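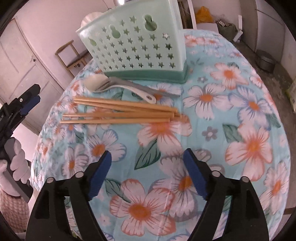 *Fig. 1. Spoons, chopsticks and a utensil holder, with two hand-held grippers.*

## Week 3: Who teaches the machine?

Notes for the module on work and technology, Babita Pandey

Last week ended with dishwashers, so we start from clearing up again. I love this topic, and I hope some of it rubs off on you! Putting spoons and chopsticks into a holder is a job most of us do half asleep. For a machine it is full of traps. A thin chopstick rolls when you touch it. Two spoons nested together can look like one. A patterned cloth makes it harder to tell where an object stops and the background starts.

One way of tackling this is to let a person do the job while holding the same kind of gripper the robot will have. The movements are recorded and used as training examples. We call this *learning from demonstration*, and you will need the term for the essay.

### Try it first

Before the seminar, lay two spoons and a few chopsticks on a table and put them into a tall mug using kitchen tongs. Use your weaker hand for one round. Write down:

- where you slowed down
- anything you did to an object before lifting it (turning it, nudging it, pushing it to the table edge)
- what you would tell a new colleague who was about to do the same job

Keep the list. Most groups find the third point the hardest to fill in, and it is the one I most want to talk about.

### The Purves case

Purves runs staff canteens and employs 78 people across its kitchens. Its Jaltau site tried a sorting arm from a supplier called Arnska, placed at the end of the washing line. The arm was meant to take cutlery out of the trays and fill the holders for the next meal.

Before the arm could do anything useful it needed examples, and the canteen workers were asked to provide them. They recorded 2,046 demonstrations over the winter, finishing in February. The reading pack has the full account, but these are the parts to look at closely:

**Pay and time.** Demonstrating was done within normal shifts at the normal rate. The workers argued that teaching is skilled work and should be paid as such. The firm's answer was that they were only doing their usual job with a different tool. Try the tongs again and see whose side you are on.

**Pace.** Each session was set at 100 demonstrations. People rushed the last ones, and the rushed ones taught the arm bad habits, such as dropping spoons in from too high. The workers spotted the cause well before the engineers did, and from then on they set their own pace.

**Knowing things out loud.** Several workers said they had never had to explain how they did the job. Once they started comparing methods, they found real differences between shifts – one group always did the longest pieces first, another worked strictly from left to right. I find this part wonderful. A dull task turned out to have a whole craft in it.

**What was left over.** The arm took the steady part of the work. The people kept the odd items, the jams and the complaints. Some enjoyed the variety. Others missed the quiet half hour at the sorting table, which had been their chance to sit down and chat.

### Compare with Stellier

Stellier, a laundry firm, bought a system already trained elsewhere. Its staff met the machine on the day it was switched on. Read the two accounts side by side and pay attention to the language people use: at Jaltau they talk about "our arm" and correct it like a trainee, while at Stellier they mostly talk about "it" and wait for the engineer.

I would be careful about drawing too much from that. The sites differ in size, in shift pattern and in how long people had worked there.

### For the seminar

1. Should a worker have a say in where their recorded movements are used later?
2. If the demonstrations are copied to another site, has the worker been paid for that?
3. Which part of your own tongs list would you be happy to hand over, and which would you want to keep?

Bring your notes from the exercise, on paper if you can. We will be passing them round.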